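4.2 Outlines versus words

I went into this part of the study thinking written labels would win. People read all day long, so why wouldn't they read a drawer? But in the shared kitchens at Virkdale, the words faded into the wallpaper pretty fast. Folks told us they stopped seeing them by the second week (one man swore his drawer had never had a label, and I'd stuck it on myself!).

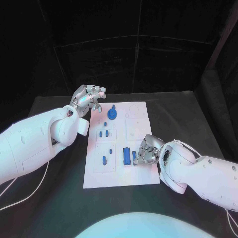 The drawn outlines held up better. We had lined the drawers with paper and traced a whisk, a ladle, a peeler and so on, then asked 16 households to cook as usual. Mpho Mabaso did the evening visits and I did the mornings. When a tool was missing, its outline bothered people — several went looking for it without being asked, and that almost never came up with the word labels.
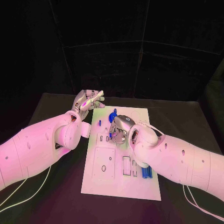
Figure 1. Black outline shapes printed on a white board, with small blue parts.

I should say that the outlines have their own trouble. A ladle and a serving spoon look a lot alike once you trace them, and in 6 of the kitchens those two kept trading places. Ryota Yagi's earlier survey in Flendedmont, which drew some 300 replies, has the same complaint about measuring cups. He suggested we trace the handles more carefully and leave the bowls rough.

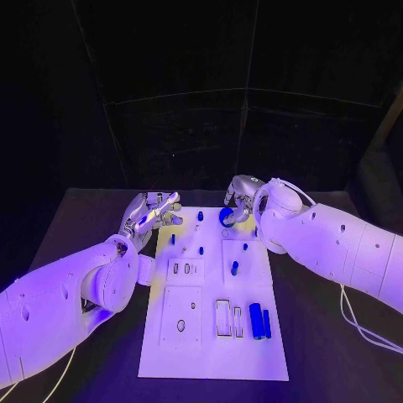 We tried that in February, and the mix-ups dropped enough that I'd do it again. Kids liked the outlines too, and treated putting the forks away as a kind of puzzle. I didn't plan for that and have no numbers on it, so take it as a hallway remark. What the drawings couldn't do was tell anyone how many spoons belonged in a stack, and for that we went back to words in section 4.3.
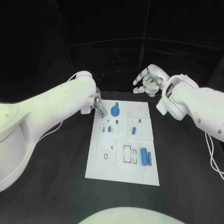 Figure 2. A small blue peg just above the top left corner of a white board.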